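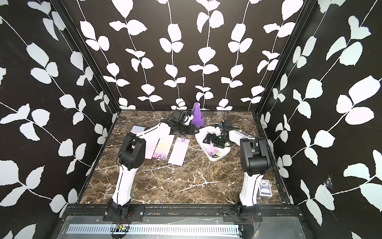 2022-05-09
Posted by the Hospitality Operations teaching office

Unit 4: Table turns and seating capacity

A table turn is one party seated, served, paid and cleared. Turn time runs from seating to reset – it does not include the wait at the door.

Terms
Seat count: chairs available for service, bar stools excluded.
Covers: guests served in a period.
Turn rate: covers divided by seat count.

Worked case: Korholm, a dinner restaurant with 100 seats, served 300 covers on a Saturday in February. The turn rate is 3. Its sister site, Wuline, has 60 seats and served the same number of covers, for a turn rate of 5. Wuline sells a short fixed menu and takes payment at the counter.

A high turn rate does not mean high revenue. Average check must be read with it. Multiply covers by average check to get food and drink sales for the period.

Mixed party sizes lower the usable seat count. Two guests at a table for four leave two seats unsold for the whole turn. Record these as dead seats, by hour.

Before next class, read the Iyamu floor plan and mark the tables that can be joined. Bring a calculator. Late bookings are covered in Unit 5.

Last updated: 2 days after posting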